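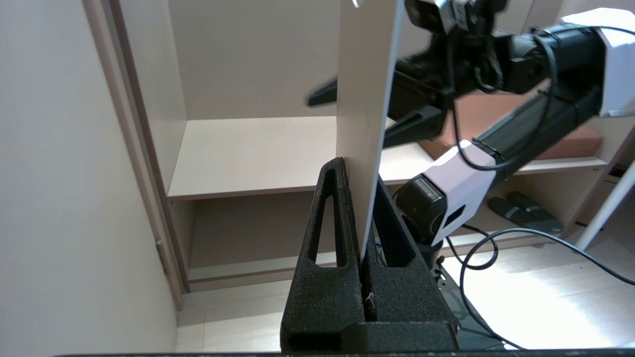 PRE-CLASS SAFETY CHECKLIST: ADAPTIVE DANCE AND MOVEMENT SESSIONS
Odine Community Arts, Studio 2 and side room
Inspection date: January 30, 2019
Status: open for use, with three items to correct

Scope. The checklist covers the studio floor, barres, access route, sound system and participant support for adult classes in which some dancers have developmental, mobility or sensory disabilities. It does not cover the theater at Zonine, which has its own form. Mark each item OK, CORRECT (usable, repair needed) or STOP (do not admit the class).

1. FLOOR

1.1 Sprung floor free of raised edges, splinters and soft spots. OK
Comment: Walked in two directions in socks. Slight give near the piano, same as at the October inspection.

1.2 Vinyl seams taped flat. CORRECT
Comment: Tape is lifting at the second seam from the mirror wall. A shuffling step will catch it. Replace the full length; patches have failed there before.

1.3 Surface clean and dry, no rosin or floor wax. OK
Comment: Rosin remains prohibited in this studio. It grips walker tips and wheelchair casters.

1.4 Spot markers secured. OK
Comment: Use the flat vinyl dots only. Foam dots are withdrawn.

2. BARRES AND SEATING

2.1 Wall barre brackets tight. OK

2.2 Portable barres stable under sideways load. CORRECT
Comment: Ackermann portable barre, tag 356, rocks on one foot. Rubber cap worn through. The other units pass. Keep 356 out of the room until the cap is fitted, as several dancers put full weight on the barre during warm-up.

2.3 Chairs for seated dancers: no arms, no wheels, all feet capped. OK
Comment: 8 chairs checked. Stackable chairs from the lobby are not a substitute. They slide.

3. ACCESS ROUTE AND EXITS

3.1 Clear path from entrance to studio, wide enough for a power chair and a person walking beside it. OK

3.2 Door closer force. OK
Comment: Adjusted last year. Door can be opened with a forearm and stays open long enough to pass through with a walker.

3.3 Exit doors unlocked, signs lit. OK

3.4 Accessible restroom: pull cord reaches the floor, grab bars firm. OK
Comment: Cord had been tied up out of the way. Untied and tested. Cleaning contractor to be reminded in writing.

4. SOUND AND LIGHTING

4.1 Cables routed along the wall or under ramp covers. OK

4.2 Starting volume set low before dancers enter. OK
Comment: Line on the mixer knob is still readable. Start at or below the line and raise the level over the first song. Sudden onset is the most common cause of a dancer leaving the room.

4.3 No strobe, no flashing effect, no flickering tube. CORRECT
Comment: One tube at the rear flickers when cold and settles after warm-up. Switch on well before class until it is changed. If it is still flickering at start time, turn off the rear bank and work in the front half of the room.

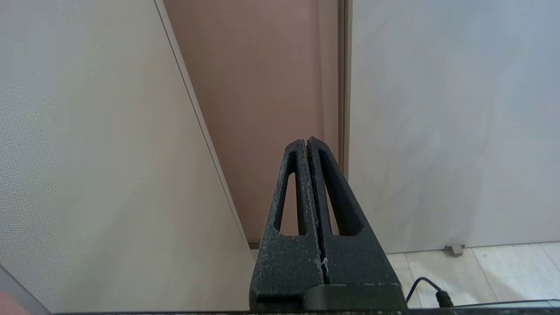 4.4 Quiet area available, door open, lights dimmed. OK
Comment: Side room. Ear defenders are on the hook inside the door and should be wiped after each use.

5. PARTICIPANT SUPPORT

5.1 Support sheets on hand for every dancer on the register. OK
Comment: Sheets list seizure plan, allergies, communication method and any movement to avoid. Keep them in the closed binder, off the piano.

5.2 Partner work consent confirmed at each session. OK
Comment: Ask again every week. A yes from last week does not carry over, including for hand-holding in circle dances.

5.3 Lifts and assisted turns. Not assessed
Comment: Not in the current program. If choreography for the spring show adds them, a separate assessment is required before the first rehearsal.

5.4 Emergency phone working, studio extension posted. OK
Comment: Extension 333. Card was faded and has been rewritten.

5.5 First aid kit complete. OK
Comment: Cold packs almost at minimum. Reorder with the next Grolitz delivery.

CORRECTIONS OUTSTANDING
1.2 Retape second seam. Before next class.
2.2 Replace foot cap on barre 356. Barre withdrawn until done.
4.3 Change rear tube. Interim measure in place.

Reinspect these items only. The full checklist is repeated at the start of each term and after any hire of the studio by an outside group.

Related items
Costume and Footwear Checks for Seated Dancers
Setting Up a Quiet Area in a Shared Building
Zonine Theater: Backstage Access Form
Portable Barre Care and Storage
Spring Show Rehearsal Schedule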